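Search the help pages
Search
All topics

Category: Moving in and settling > Residents' questions

Metstead Court: frequently asked questions

How old is the building?

The main block was finished in 1984. The two-storey wing on the McIntyre Road side came later and has its own boiler and its own front door. If your flat number has a W in it, you are in the wing, and a few of the answers below differ for you.

How do I get my keys?

Collect them from the Porkitier office on the ground floor. It opens at 9 am and shuts at 4.30 pm, with an hour's break at noon. Bring photo ID and your signed tenancy agreement. Each flat gets two front door keys, one fob and one post box key. Extra fobs have to be ordered and usually take a week.

Who do I ring about repairs?

Elias Mahasneh looks after repairs for the main block and Kyrylo Polishchuk for the wing. Leave a message on the repairs line with your flat number and a time when somebody will be in. Leaks and loss of power are dealt with the same day. A dripping tap or a stiff window will go on the list for the next routine visit.

For gas smells, leave the flat and ring the national gas emergency number first, then us.

How is heating charged?

Mernier reads the heat meters every quarter and bills you direct. The standing charge is the same for every flat in the main block. Flats in the wing pay for heating with the rent and won't get a separate bill.

If your first bill looks too high, check the opening reading against the one on your inventory. Mistakes there are the usual cause, and Mernier will correct them if you send a photo of the meter.
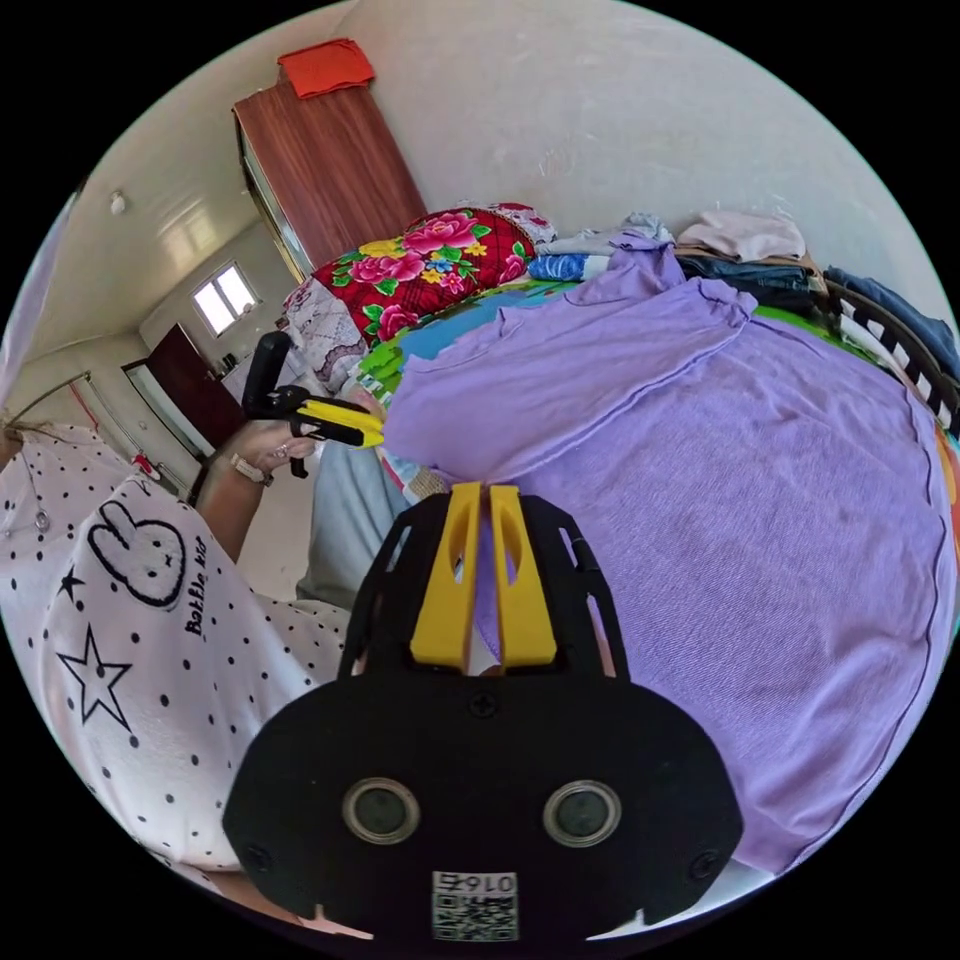
Readings can also be sent in between quarters. This is worth doing if you are going to be away for a month or more, or if someone is moving out and you want to split the bill on a fixed date.

Can I paint the walls?

Yes, in white or off-white, without asking. For any other colour, write to the office first. You'll be asked to paint it back when you leave, or £400 will be held from the deposit until it is done.

Can I keep a pet?

Cats and small caged animals are fine. Dogs are allowed in ground floor flats only -- this is in the head lease and the office can't change it.

Where do I put large rubbish?

Not in the bin store. The council collects furniture and white goods if you book, and the pick-up point is the lay-by about 500 metres up McIntyre Road. Anything left in the corridors is removed and the cost goes on the service charge for that floor.

Is there storage for bikes?

There are racks behind the main block, reached with your fob. Bikes without a tag are cleared every January. Tags are free from the office. The racks don't suit cargo bikes, so ask about the old pram shed instead -- there is a waiting list.

How much notice do I have to give?

One month, in writing. Email counts. The month runs from the day we receive it, and rent is worked out to the day.

Last updated: January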